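4. Recording what people drink

4.1 The diary and what it leaves out

Studies of fluid intake in adults living at home depend almost entirely on what people write down. The usual tool is a diary with one line per drink, a column for the time, a column for the kind of drink, and a column for the amount. The Ternden diary, which we used in both towns, follows this layout and adds a box at the foot of each page for drinks taken with medicine.

The first three columns gave us little trouble. Most people know when they had coffee and know that it was coffee. The amount column is where the records go wrong. It asks for a volume, and very few people think of a drink as a volume. They think of it as a cup, a glass, a can, or the rest of the bottle. When a diary asks for a number, the person has to turn the cup into a number, and does so with whatever rule is at hand. In our pilot pages from Nirnby, one household entered every drink as 200 ml for the full study period, including a sip of water taken with a pill and a bowl of soup that should not have been entered at all.

We do not think this is carelessness. The same household was exact about times, and had noted when a drink was left unfinished. The number was simply the size printed on a juice carton that they knew well, and once adopted it was never reconsidered. Entries of this kind are hard to find in a large data set, because a run of equal amounts looks like a steady habit.

A second problem is the drink that is topped up. A person who pours half a glass, drinks some of it, and pours again may enter one drink or two. The diary instructions say two. In practice the people we interviewed were split, and some changed their rule partway through. Topping up is more common at meals and in company, so the error is tied to the time of day and to whether the person lives alone. That matters for any study that compares people living alone with people living in couples, as several of the earlier ones do.

A third problem concerns who does the pouring. Someone who fills their own glass sees the level before they start drinking and can judge it again when they stop. Someone who is handed a drink, or whose glass is refilled during a conversation, often has only the empty glass to go by. In Mokthorpe, where more of the participants took their midday meal at a shared table, the amount column was left blank far more often for the midday meal than for breakfast. Pouring for another person, was treated in our coding as a separate class of drink, marked S for "served," and the diary keeper was asked to add the mark even when the amount was unknown.

Figure 1. A drink poured from a red container into a glass.
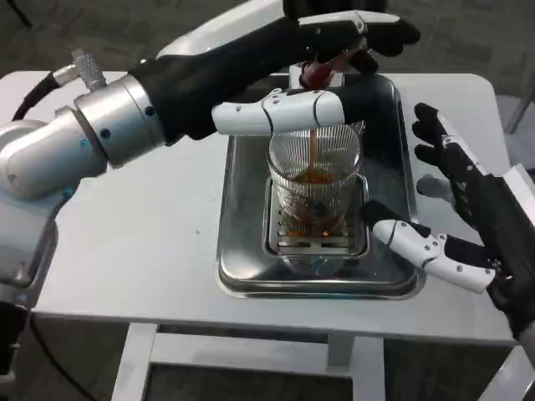 Margit Oláh questioned the S class when an early version of this section was circulated. Her view was that the mark mixes two things that ought to be kept apart: drinks that a person asked for and drinks that simply arrived. A person who asks for more water is showing thirst, and the amount they leave tells us something about how much they wanted. A person who is served by routine may leave half the glass for no reason connected with thirst. She suggested two marks in place of one, and argued that without them the served drinks could not be used in any analysis of why intake falls with age.

We agree with the point but did not change the coding. By then the diaries from Nirnby were already complete, and asking people to recall in February whether a given drink had been requested would have added a new layer of guessing. In the Mokthorpe diaries a few participants had written "asked" or "offered" next to the entry without being told to. Those notes are kept in the data file as free text, and are not used in the tables that follow.

4.2 Household measures

One answer to the amount problem is to drop volumes altogether and let people record in household measures. Before the diary starts, an interviewer visits, takes out the cups and glasses the person uses most, fills each one with water to the level the person calls full, and tips the water into a measuring jug. The vessels are given letters. From then on the diary keeper writes a letter and a fraction, and the conversion is done later by someone else.

We tried this with 16 participants, all of whom had already kept the standard diary. Mitali Chowdhury and Prasanna Fakir made the visits and agreed in advance on the wording used to ask for a full cup. The wording turned out to matter. When asked to fill a cup "as you would normally," people stopped well below the rim. When asked to fill it "right up," they went to the rim and then often remarked that they would never do this. The first wording was used throughout.

The visits brought up things that the diary had hidden. Five participants used the same mug for nearly every hot drink and had a clear idea of its level, so their standard diaries were already close to the measured amounts. Others owned a set of glasses that they believed to be one size and that were not. One participant drank water during the day from a bottle holding 700 ml, refilled it when it was low, and had entered it once each day in the standard diary, although the evening interview made it plain that it was filled at least twice.

Household measures also suited people who found writing hard. A letter and a fraction can be entered by someone with poor eyesight or stiff hands, and can be given over the telephone. The fractions were limited to quarters. We had considered thirds as well, but in the pilot pages people who were offered both hardly ever used thirds, and the interviewers found the longer list slow to explain.

The method has costs. It takes a visit, and the visit has to be repeated if a favorite mug is broken or replaced. It works poorly for drinks taken away from home. A glass in a café or at a relative's house has no letter, and the diary keeper falls back on the same rough judgment as before. We allowed the entry "other," with a note of which lettered vessel it most resembled. These notes were more useful than we expected – people are fairly good at saying that one glass is like another, even when they cannot say how much either one holds.

4.3 Drinks taken away from home

Drinks away from home made up a small part of the total but a large part of the missing amounts. They fall into two groups. Drinks bought in a sealed package carry their volume on the label, and the only unknown is how much was left. Drinks from an open source, such as a jug, a tap, an urn, or a dispenser, carry no label and are taken in whatever vessel is provided.

For the first group we asked people to keep the empty package or copy down the volume. Most did so for the first day or two and then stopped. A short list of common package sizes, printed inside the back cover of the diary, recovered part of the loss. Ashraful Pramanik prepared the list from shops in both towns and revised it once after the pilot.

For the second group there is no simple remedy. A dispenser may deliver a fixed amount or may run for as long as it is held open, and the person using it may not know which. Spillage is another unknown. Where a drip tray and slotted grate are fitted under the spout, as in Figure 2, any overflow drains out of sight, and the person has no cause to think of it when the entry is made. Overflow of this kind leads to an overstated entry only where the amount is taken from the machine; where it is judged from the cup, it has no effect. We therefore asked people to judge from the cup in every case.

Nour Twal compared entries made on the spot with entries made the same evening for a small group who had agreed to keep both. The evening entries were more often round numbers and more often left out a second drink taken from the same source. The order of drinks was seldom wrong. We take this to mean that the memory of having had a drink at a certain place is fairly sound, while the memory of having gone back for another is weak. The last of the paired diaries was returned on 12/27/02, too late to be included in the main comparison, and it is reported separately in the appendix along with the pages that were damaged in the mail.

Figure 2. Dispenser spout with drip tray and slotted grate.
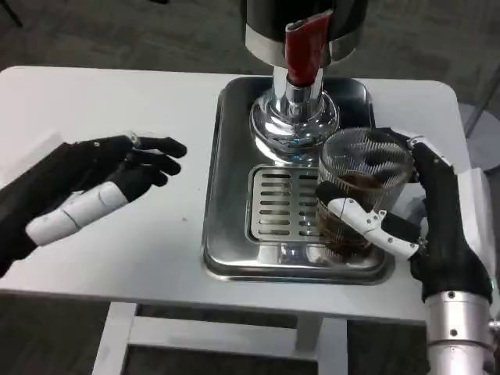
4.4 Treatment of missing amounts

Three rules were applied, in a fixed order. Where the vessel had a letter but no fraction, the person's own most frequent fraction for that vessel was used. Where there was no letter but the kind of drink was given, the person's own median for that kind of drink was used. Where neither was available, the entry was kept as a drink of unknown amount and counted toward the number of drinks only.

We did not borrow amounts from other participants. Bassi diaries, an older form still in use in some clinics, allow this, and fill the gap with a standard portion by age and sex. In a group where the main interest is the difference between individuals, a standard portion pulls everyone toward the middle and makes low intake harder to see.

The second rule is the weakest of the three. It assumes that a coffee in a café is like a coffee at home. For tea this held up fairly well in the paired diaries. For cold drinks it did not, and the totals for cold drinks away from home should be read with that in mind.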